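"We train when the light allows it"

27 November 2020

The goalkeeper coach of Honard football club has been in the job since August. Before that he played for Talon, where he made 80 appearances and, as he says, "conceded too many goals to remember them with pleasure". We spoke after the morning training.

The cup match against Piras is the first thing he wants to talk about. Honard won 1-0, and the goal came in the 70th minute from a corner. "We had prepared this corner the whole week," he says. "The first two times the ball was too short. I was already thinking about extra time."

His young keeper made his first start in that match. Was it a risk? "Every first match is a risk. I told him only to speak loudly to his defenders. In the first half he was quiet, and after the break he was better."

The club is small. On a good afternoon 500 people come to the ground, but this autumn the stand is closed to the public. He misses the noise. "You hear every word of the other bench. At Botus their coach was calling for a penalty before our player had even made the tackle."
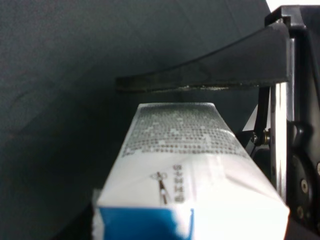 White carton with a dotted pattern.

He works with six-metre sprints, high balls and a lot of catching with wet gloves. The pitch has only weak lamps on one side, so the keepers begin early. "We train when the light allows it," he says. "For a striker it is maybe not so important. For us it is."

About the league he is careful. Honard have lost 6 matches already, most of them away from home, and Talon come next. Will he greet his old teammates? "Of course, after the match. Before it I have work to do with my keepers."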